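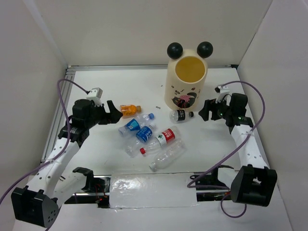

Two-arm bottle clearing: task planner and arm allocation
Chandrasekhar Joseph
Project report, second draft, Tue 31 October

1. Aim

The task is to pick up plastic drinks bottles lying on a table and drop them into an upright bin with two fixed arms. The arms, the wrist cameras and the low-level joint control were already in place. My part was the software between the detector and the joint controller: choosing the next bottle, choosing the arm, and checking the path before it is sent.

2. Software structure

There are four processes. Fusard reads the wrist cameras and publishes one list of bottles, each with a centre point, a long axis and a cap direction. Flerulis holds the task state. Bawa plans arm paths. Haltton logs every message and can replay a run without the hardware.

Messages were first sent as plain text, which made replay files large and slow to load. The format was changed to binary in June. Old logs can still be read with the convert script in the tools folder.

3. Choosing a bottle

Flerulis gives each bottle a cost for each arm. The cost adds the distance from the gripper, the wrist turn needed to close across the body, and a penalty if another bottle lies within the finger width. The pair with the lowest cost is sent to Bawa.

Bottles lying side by side on a slant caused the most trouble. In the bottle set used here there are small and large bodies, labelled and unlabelled, and the clear unlabelled one gives Fusard little to work with apart from the ribs and the cap end. The detector sometimes joined it to its neighbour as one long object. A length limit now rejects these joined boxes, and the arm moves away and looks again.

A bottle close to the foot of the bin gets an extra approach check, as the fingers can touch the bin wall when closing.

4. Sharing the space

The two arms reach over the same area, so the region above the bin opening is treated as a lock. An arm must hold the lock before it enters and gives it back after the wrist has left. If the lock is not free within 2,000 ms the waiting arm returns to its rest pose — this replaced an earlier version in which both arms could wait for each other without end.

5. Tests in replay

Haltton was used to run 1,000 stored starting layouts through the planner. Of these, 380 needed at least one second look before a valid grasp was found. No run ended in a deadlock with the timeout switched on. Replay does not model slip, so these results say nothing about grasp quality.

6. Remaining work

The wrist camera cables are not in the collision model. A fixed margin on the upper arm link stands in for them at present and rules out some poses that are probably safe. The cost weights were set by hand and should be fitted from the logs. The rest pose is still written into Flerulis and needs moving to the settings file.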